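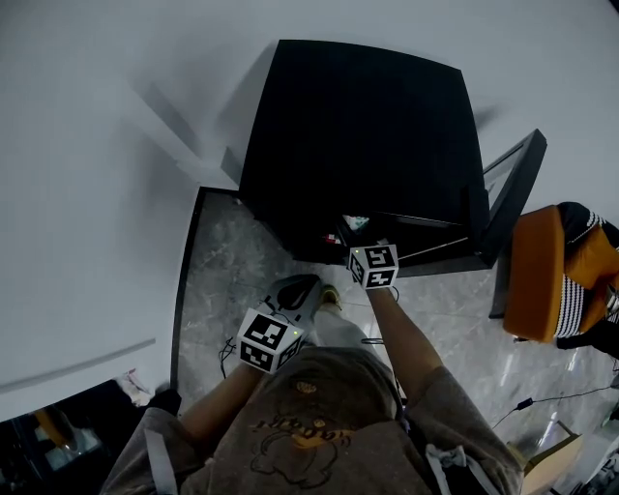

The Nadinlow Club Bat

December, by Areeba Qureshi

We have been selling the Nadinlow to league and weekend cricketers for long enough now that a good many of you are on your second or third, and the letters we get about it are some of the nicest that come through the door. It's an English willow bat for the player who turns out most weekends, likes to drive through the covers when the ball is up, and would rather not spend a whole summer's allowance on one piece of wood.

The shape is a friendly one. The swell sits in the middle of the blade, a touch lower than on our Zellura, so it suits the slower, lower pitches most clubs play on (and matting too, if that's what you have at home). The handle is oval in the bottom hand and round in the top, with a medium grip already fitted. If you like a thicker feel, tell us when you order and we'll put a second grip on for you at no charge.

Every Nadinlow is pressed and shaped in our Paquette workshop, then oiled once before it leaves. It still needs knocking in, please! Give it 5 hours with a mallet, going gently at first and working up, with extra care along the edges and the toe, and then play a few short nets with an old ball before you take it anywhere near a new one. I know it's dull work, but I do mine in the evening with the radio on and it passes quickly enough.

Sizes: short handle, long handle, and Harrow for younger players
Item number: 1337
Price: $400, with padded cover
Toe guard: fitted
Warranty: one season against handle breakage

Bats in stock go out within 48 hours. If you'd like to pick yours up in person and try a few for balance, the shop stays open late on Thursday, and you're welcome to bring your old bat along so we can match the pickup. Refurbishing is also done here, whether or not the bat was one of ours.

Related items

Zellura Match Bat
Mallent Knocking-In Mallet
Mallent Batting Gloves, adult and youth
Paquette Wheeled Kit Bag
Raw linseed oil, small bottle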